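The Little Back Bedroom: A Gallery

Hi and welcome to the back bedroom! If you've been following along with the Irwood house pages you'll already have met the kitchen (twice, sorry, I got carried away with the shelf paper) and the porch. So many of you wrote asking for the small room that I finally sat down with a pot of coffee in December and put this page together. It's the room where guests sleep and where the laundry gets done, both at once, and I love it more than any sensible person should love a room that size.

A bit of background for the new folks. When we moved in it was a box room with a brown carpet and one bare bulb. My friend Myfanwy Maddocks, who has opinions about bulbs, stood in the doorway and said "well, it's a closet with ambitions." She was right, but we needed somewhere for her to sleep when she visits, and we needed somewhere for the washer, and there was exactly one room left on the list. So in they both went.

I've kept the notes in the order I think about the room, starting with where you put your head down at night.

The bed

Gray bedspread, and I went back and forth on it for weeks. I had a white one picked out and then remembered that this is where I dump clean clothes for folding, and where people sit down with a mug in their hand. Gray it was! It came from the Foten clearance page and it has been washed more times than anything else I own. I fold on it, I pair socks on it, I lay out sweaters on it. The height is just right for sorting if you don't mind bending a little, and after a big load I usually give in and kneel.

The mattress is the one thing I spent proper money on. Chae-won Jin stayed with us for 13 nights while her own place was being painted and she asked me for the name of the mattress before she left, so I'm counting that as a five-star review.

The wardrobe

Tall, white, and with a long cream handle running up the door. I like a long handle because you can grab it anywhere, which matters when you've got an armful of towels and one free finger. It's a Lodard, secondhand, and I had to talk my brother-in-law through getting it up the stairs over the phone (I was at work, he was not pleased). Inside I keep the guest hangers on the left and all the spare bedding on the right, with the winter quilt squashed up on the top shelf.
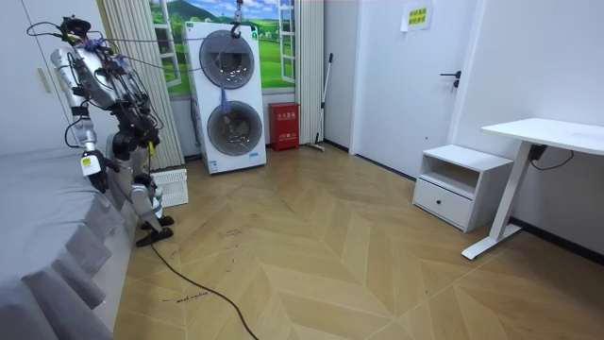

The question I get most is whether it's awful to sleep in the same room as the laundry, and my answer is no, as long as you have a house rule. Ours is that nothing gets switched on after nine at night if there's somebody in the bed. Before nine it's fair game. Myfanwy says the sound of a rinse cycle sends her right off to sleep, so for her we make an exception and she gets a lullaby.

The washer and dryer

Stacked, one on top of the other, with two round doors like portholes. I'd wanted a stacked pair ever since I was a student hauling bags to the laundromat on Vaughan Street, so the day ours went in I made everybody come and look at it. Going up instead of sideways is what saved this room. Side by side they would have eaten the space where the bed is, and then we'd have been back to guests on the couch.

My one tip, if you're thinking of doing the same: check how high you can comfortably reach before you commit! I'm not tall, and I keep a folding step close by for the top door.

The view

Okay, this is my favorite part and I'm not even a little bit sorry. The wall behind the machines has a mural on it of an open window, white frames and all, looking out over green hills and trees with a blue sky and white clouds. The room really needed some sky. I saw the mural online late one night, measured the wall in my pajamas, and ordered it before I could be talked out of it.

Hanging it took 3 evenings and one argument. The hills have to line up, and it's surprising how cross two grown people can get about a hill. But once it was smooth I stood there with my sponge feeling as if I'd gone on vacation. I look at those hills every time I move a load over. My niece has named the whole place Irwood Valley and has written a story about the sheep that live there (there are no sheep, she says they're behind the hill).

The curtains

Cream, pleated, and hung at the edge of the mural so it gets to feel like a window with manners. There's another one over by the wardrobe, all the way down to the floor, and it makes that end of the room so much softer. I tried a patterned pair first. Lovely on the website, but with the hills going on as well it was like two radios playing at once, so back they went. Cream is easy. Cream lets the clouds do the talking.

The crate

One white plastic crate, full of little rectangular holes, that lives on the floor. I've owned prettier baskets and they have all snagged on something or come apart at the handles. Plastic wipes clean, it lets the air through, and you can slide it along with your foot when your hands are busy. If I were setting the room up again tomorrow I'd buy the crate first.

Still to do

A reading lamp for the bed that doesn't glare, a hook for guests' robes on the back of the door, and some kind of small rug for cold mornings. I've been promised a braided one by Chae-won, who is making it out of old shirts and has so far finished a piece the size of a saucer. No pressure, Chae-won!

The hallway is up next, once I've decided about the green paint. If you have strong feelings about green, leave me a note in the guest book.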